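Okay, small thread on the thing that's been eating my evenings: we rewrote the grasp planner for our two-arm setup and I'm kind of in love with it 🧵

The old version planned each arm alone and then checked for collisions at the end. If they clashed, it threw everything out and started over. You can imagine how often that happened when both arms wanted the middle of the table.

The new one (we call it Stoder) plans both arms in a shared timeline. Each arm reserves a chunk of space for a chunk of time, and the other one plans through whatever's left. Aigars Liepiņa had the idea, I just typed a lot!
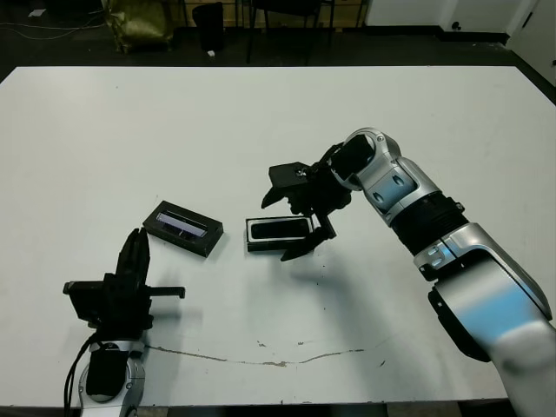

Right gripper over one of the black trays, left arm holding its own side of the table.

Flat trays with shiny stuff in them are such a good test, by the way. Depth on glossy surfaces is full of holes, so we fit the tray rim first and get the pose from that. Way steadier than trusting the middle.

Numbers for the people who like numbers: median planning time went from 189 ms to 107 ms on the same laptop. Replans per task are down to 3, and I think we can get lower.

Still ugly: wrist rotation near the joint limit. It'll happily pick a grasp it can't rotate out of. Dalal Hourani has a branch that scores grasps by how much wrist travel is left and I can't wait to merge it.

Next up is cleaning up the replay viewer so you can scrub both arms' reservations side by side. If you've built something like that, please tell me what you used for the timeline widget!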